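The Second Reader

At Lastton the rules for kitchen work were kept in one document, and Noreen Rizvi was its second reader. The first reader looked for mistakes. The second reader had to ask if a rule could be followed by someone tired, at four in the afternoon, with the manager standing behind the chair.

She had been second reader for two years. In that time she had learned that most bad rules were written by people in a good mood.

"Rule 98," said Traian Marinescu, and put the paper on her desk. "It is very short. You will like it."

She read it. When one hand is holding an item, the other hand must be in a safe position.

"What is a safe position?" she asked.

"Everybody knows what it is."

"Then everybody can write it down for me."

He laughed, but he did not take the paper back. Traian had written almost all of the rules for the two-armed work, and he was proud of them. He came from a factory where there was a yellow line on the floor and people stayed on their side of it. In a kitchen there is no yellow line. There is a counter, and a grandmother who wants to reach across it for the salt.

So in the afternoon Noreen went down the corridor to ask. She asked Atif Ansari first, who wrote the code for the arms. He said that safe meant not moving. Then she asked Farzana Hayat, who came from the hospital project and had seen many people get hurt by things that were not moving. Farzana said that safe meant low, and close to the body, with the fingers closed.

"Why closed?"

"An open hand looks like it wants something," said Farzana. "People give things to it. In Memon we had an old man who put his hot tea into one. The arm was parked. It was not waiting for tea."

Noreen wrote this down, with the tea.

The last person was Līga Lukoševičius, who ran the simulated kitchen. Līga had a small room with the blinds always shut, and on her screen the same task was being done again and again, each time with the vegetables in a little different place. Līga said there would be 3000 runs before the Stulon people came in January to look at the rules.

"Stop it somewhere," said Noreen. "Anywhere, if one hand has something in it."

Līga pressed a key. The right hand had the lemon.

"And the other one?" said Noreen. "Is it in a safe position?"

They both leaned closer. The left hand was up over the marble with its fingers open.

"By Atif's rule, I must let it run to know," said Līga slowly. "By Farzana's rule, no. By Traian's rule..." She thought about it. "By Traian's rule, yes, if you are Traian."

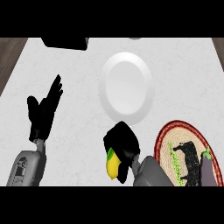
Noreen pulled the second chair to the desk and sat down. She was thinking about the grandmother again. She had no face, this grandmother, only a sleeve and an arm, and she always came from the left.

"How long would it take to lower the hand each time?" she asked.

"It makes every run longer. Traian will say that it is too slow."

"Is it?"

"For a person cooking? No. For a person with a stopwatch, yes."

They wrote the new rule together, and it took until the cleaners came. It was not short any more. It said how far the resting hand must be above the counter, and that its fingers must be closed, and that it must stay on its own side until the other hand had let go. Līga wanted a picture beside it. Noreen wanted the tea beside it, as a note, so that in five years a person who found the rule annoying would know what it was for.

In the morning Traian read it standing up. He read the note about the tea two times.

"This is not how we write notes at Lastton," he said.

"No."

"The man, was he burned?"

"A little. On the wrist."

He took his pen and changed "should" to "must" in the second sentence, where she had missed it. Then he put his initials at the bottom, and asked her if she had time to look at Rule 100, which was about knives.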